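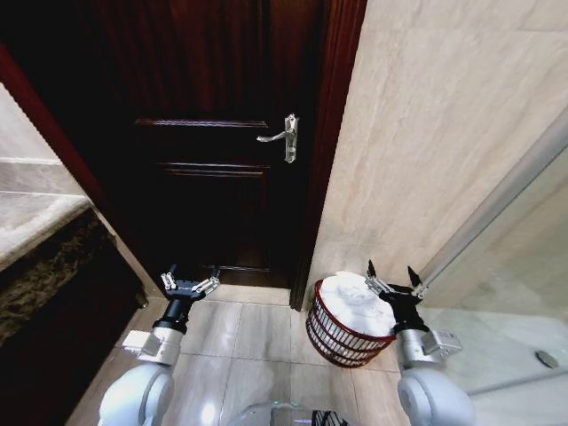
Ehsan Mirani thinks I picked the wrong sport for this, and that a test of jump training should be done on people who already jump for a living. Maybe so. The volleyball club at Darncombe was the group that would let me in, so volleyball it was.

Background

The Nuvholm program is a set of jump drills that our league started handing out to school teams last August. The handout promises a higher spike reach in 12 weeks. It doesn't say who was tested, or how. I wanted to see if a squad of late starters, most of whom had only played at picnics and in church gyms, would get anything out of it.

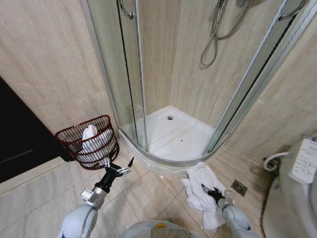
Photo: Kamran Kakakhel

Method

Fifteen players signed up. Seven did the Nuvholm drills before practice and the other eight did the usual warm-up, which is jogging, arm circles and a lot of talking. I measured standing reach and jump reach against a chalked wall, best of three tries. The coach chose who went in which group, and I should have stopped her. She put the keen ones in the drill group.

The handout asks for 500 jumps a week. I only have the players' own logs for that, and several logs look like they were filled in on the bus to the Hetham match with the same pen.

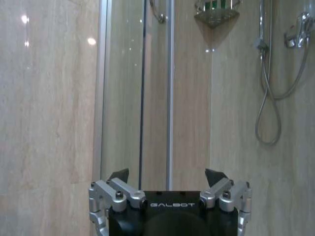
Results

Both groups jumped higher at the end than at the start. The drill group gained a little more, but the gap was smaller than the difference between two tries by the same player on the same night. One player in the warm-up group beat everyone. She had also grown since the first test, and I didn't think to measure standing reach again until the last session.

Two players in the drill group quit with sore shins. I left them out of the averages, which makes the program look better than it probably is.

Discussion

I don't believe these numbers show that the drills work. Ehsan says they don't show that the drills fail either, and I have to give him that. What bothers me is how quickly the Rondonuwu team put "Nuvholm trained" on their warm-up shirts,
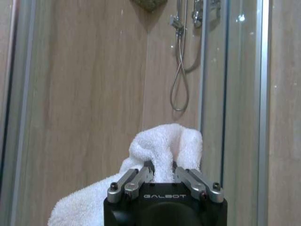
when as far as I could find out they had done the program for two weeks. Their coach told me the shirts helped morale. I asked if she had kept any measurements and she said she could tell by watching.

If I did this again I would draw names from a hat, measure standing reach every time, and have somebody other than me hold the tape.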